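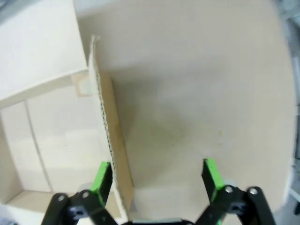
Wrist view, gripper open, corrugated panel standing by the left finger.

From: Viktória Oláh
To: gripper-users list
Date: September 18, 2021
Subject: Re: Medton two-finger kit, pad wear and thin stock

Lụa Phí wrote:
> We are looking at the Medton kit for a carton line at Prikby. The
> vendor sheet gives a pad life of 4,000 cycles, no test conditions
> stated. Has anyone run it on corrugated? I care about two things:
> whether the pads mark the liner, and whether the wrist camera is
> any use once the fingers are open. The Hoàng kit is our fallback.

Lụa,

We have had the Medton on the bench since January. Answers in your order, then a few extras.

Pad life. I would not plan on 4,000. Ours went 1,000 cycles on corrugated before slip showed up in the log, at the factory force setting. Dropping the force one step helped, but I don't have a full run at that setting yet. Corrugated sheds dust and the pads pick it up. We now wipe them every 550 cycles with a dry cloth.

Marking. None on the liner at the lower force. At the factory setting the flutes crush slightly near a free edge. Approach at least one pad width in from the edge if the part has to look good.

Camera. Usable. With the fingers open, both green pads stay in view, and a board standing edge-on shows its fluted core as a dark zig-zag between the liners. That contrast is what our edge finder keys on. The outer face is harder: tan board on a beige table gives you very little, and the shadow on the table can be taken for a second edge. Mask it or move your light. The near parts of the gripper are soft at this distance, so don't calibrate off the linkage. Use the pad tips.

Clearance. The finger linkages swing wide when open. If the part stands close to a wall or a cabinet, check the outer arm on that side before you close. The kit software does not model it.

Spare pads come in packs of 2. Skendisov stocks them and ships faster than Medton does. I have not used the Hoàng kit and can't compare.

I can send the force log if you want it. Plain CSV, no header row.

Viktória

Recent in this list
- Hoàng kit: cable exit angle
- Finger force units in the Medton config file
- Re: Skendisov lead times
- Edge finder drops frames at low exposure

Contact the list owner | Copyright remains with the message authors | Back to top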